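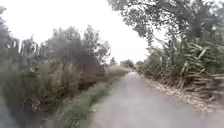
From: Muthoni Lema
To: rover-club list
Subject: Re: [rover-club] Path following, where are we at?

Hi all,

Replies below Vilhjálmur's questions. Sorry for the delay, I had two assignments due.

Vilhjálmur Grímsdóttir wrote:
> I've read through the Sesholm rules again and the course for the
> long run is a plain paved path with no line markings. Our code still
> looks for painted edges first and only falls back to colour when it
> can't find any. Do we want to keep that order? Also, who has the
> latest Clurkell branch, and has anyone labelled the March frames?

I'd drop the painted edge step for the long run. There's nothing for it to find on a cane road, and when it does report an edge it tends to be the border of the leaf litter. On the bench last night it gave a left edge that wandered in and out with the dry stalks, and the steering followed it.

Colour on its own isn't great either. Grey paving against green grass is easy. Grey paving against dry leaves is much harder, as both are pale and the litter doesn't stop neatly where the bitumen does. I've been trying a version that marks three classes (road, litter, everything else) and lets the rover drive over litter at a higher cost. It keeps to the middle better than the old one.

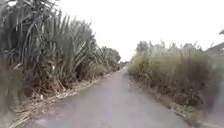

The side with the bare dirt shoulder needs its own rule. At the moment dirt goes in with everything else, which means the rover treats it the same as a wall of cane. I don't mind that for the competition, but if someone wants to split it out, the label tool will take another class. Please don't renumber the ones already there. We lost an evening to that last term.

Small pale bits on the road surface should be labelled as road unless they're big enough to matter to a wheel. I've gone back and forth on this, and the rules only say "obstacles" without giving a size. Vilhjálmur, could you ask the organisers?

The other thing is the sky. When it's plain white the auto exposure pulls the ground down and the shaded bases of the bushes go almost black. Zoëga (the small rover) handles it if we meter on the bottom of the image only. Lunis has the older camera driver, and I couldn't find the setting. If anyone has used that driver before, let me know.

> Also, who has the latest Clurkell branch

I do. It's pushed now. The version on the lab machine is old, so pull before you change anything.

> has anyone labelled the March frames?

Partly. I've done 20 and left them in the shared folder under my name. It would be good to have 6 people each take a batch so that we aren't relying on one person's idea of where the edge is. Use the polygon tool, and leave the far end of the road alone once it gets too narrow to click on accurately. The planner doesn't look that far ahead.

> I can bring the spare battery if we're going out again.

Yes please, and the charger. The spare needs the yellow connector, as the other one is loose.

Still to do before we send in the entry form:
- swap the order of the steps in Clurkell
- finish labelling
- find the exposure setting for Lunis
- get an answer on obstacle size

I'll be in the lab from 3 if anyone wants to go through the labels together. Bring your own mouse, the lab ones are terrible for polygons.

Muthoni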